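Measuring hardness at the well head

Gilmar Aguiar has tested private wells in the Kinton valley for most of his working life. His records cover 586 wells, and the calcium figures have risen slowly in the lower ones. "The aquifer is limestone," he said. "Hard water is the expected result. What interests me is the change between spring and September."

He does not trust a single reading. Each well is sampled twice, after the pump has run long enough to clear the standing water in the pipe. 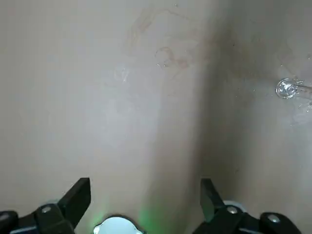 Most disputed results, he said, come from the first flush. "People fill a bottle the moment the tap opens. They have sampled their plumbing – the lead, the copper, the softener if there is one."

Bottles are filled to the top, capped and kept cool. Alkalinity is titrated the same day. Of the wells in the Norden district, 77 were resampled last year after a batch sat overnight in a truck.

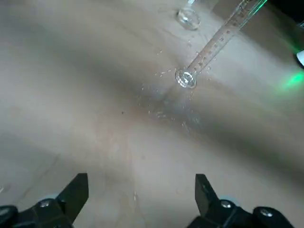

Reporting the numbers

Aguiar reports hardness as calcium carbonate, in milligrams per liter. Owners ask for grains per gallon, the unit printed on softener controls, so he lists both. He declines to call a well good or bad on hardness alone.

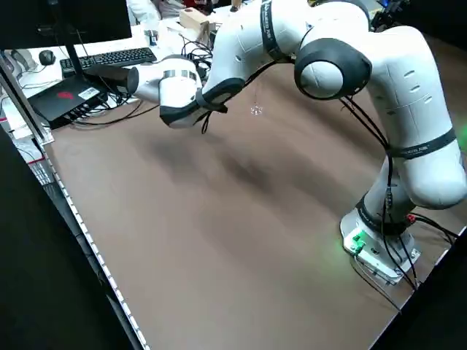

Softener sizing is a separate calculation, and he thinks it is often done badly. The installer needs daily use, hardness and iron, and tends to guess at the first. Aguiar also wants the settings written on the unit itself. "Put the label on the thing," he said. "A folder in a kitchen drawer gets lost when the house is sold."

He plans to resample the Hughes Road wells next, beginning with the two deepest.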